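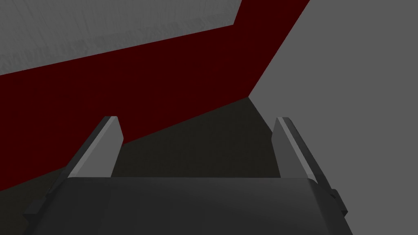 Jisik Hand Controller Pair
Made by Nonora
£481 per pair, excluding VAT

Jisik is a pair of hand controllers for showing a two-armed robot a task by remote control. You hold one in each hand, move as you would if you were doing the job yourself, and the arms follow. Squeeze the trigger and the gripper fingers close by the same proportion. Everything you do is saved as a demonstration that can be played back, trimmed or used for training.

The pair works with real arms and with the household rooms in our simulator, Zavala. Most customers begin in Zavala. A new operator can knock into walls and door frames all morning and the only cost is the time.

Views
In Zavala you can switch between a view from either wrist and a view from above the body. The wrist view looks out past both fingers, so you can judge the opening while you line up a grasp. The body view is better for moving through the room, with both grippers in sight and the way ahead between them. Double-tap the side button to change over. The recording keeps all views, whichever one you were using.

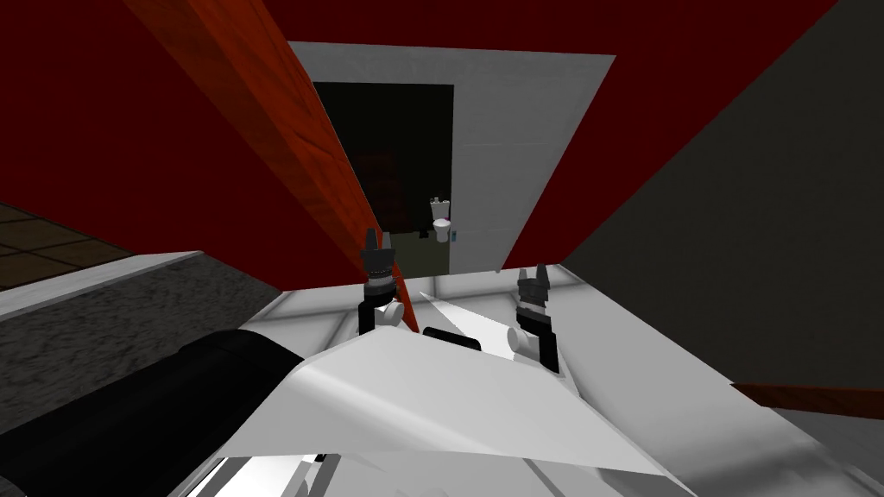 Omprakash Shukla: Doorways were the hard part for us. I kept one hand too far out and had to start again. Setting the motion scale to half for the approach sorted it, but I would like that on a button and not in the menu.

The motion scale can be put on a button from software version 19 onwards. Open Settings, then Buttons, and choose Scale. Half scale also suits close work such as handles and taps, although long reaches will take several strokes — hold the clutch, bring your hand back, release and carry on.

Recording a demonstration
Press the thumb button to start and press it again to stop. A long press throws away the current take. Takes are saved with joint positions, gripper opening and video, all on the same clock. If you stop halfway through a task you can mark the take as partial and it will be kept in a separate folder.

Specification
Weight: 700 g for the pair
Sampling rate: 30 readings per second
Connection: USB cable or supplied wireless receiver
Hands: left and right, not interchangeable
Straps: two sizes in the box

In the box
Two controllers, receiver, charging lead, straps, printed quick guide. Zavala is a separate download and needs a licence key, sent by email with your order.

Spare triggers and receivers are sold through Jirurwood.

Page updated Aug 24, 2025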